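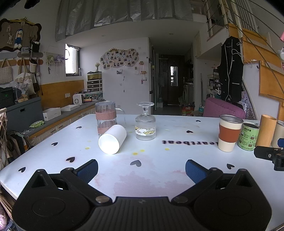
Hand-held gripper no. 7 at the table station, jaws with blue tip pads.

Progress report to the Trulum Fund, January 29, 2026
Project: Upkeep of the Sanano hand-held gripper

1. Status
The gripper remained in service during the reporting period. The project log holds 226 sessions, of which 161 were completed after the pivot hardware was renewed. Both fingertip pads were replaced under the revised service schedule, and spare pads are held in stock.

2. Setup of the station
The table station is furnished with ordinary household items, among them cups, a clear pitcher, a stemmed glass and a printed tin can. Operators check that both jaws open and close evenly before each session begins. Any looseness at the pivots is entered in the log, and the tool is withdrawn until the screws have been tightened.

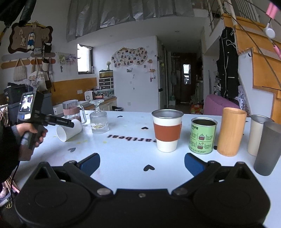 The screws along the hinge line are inspected after every 11 sessions. The previous interval proved too long, as play in the joint was recorded on several occasions before an inspection fell due. Fingertips are wiped clean at the same time and examined for wear at the edges.

3. Open items
Mizuno has quoted for a second set of finger arms, and delivery is expected in April. The Undodance work package will use the same service schedule. No change to the approved budget is requested.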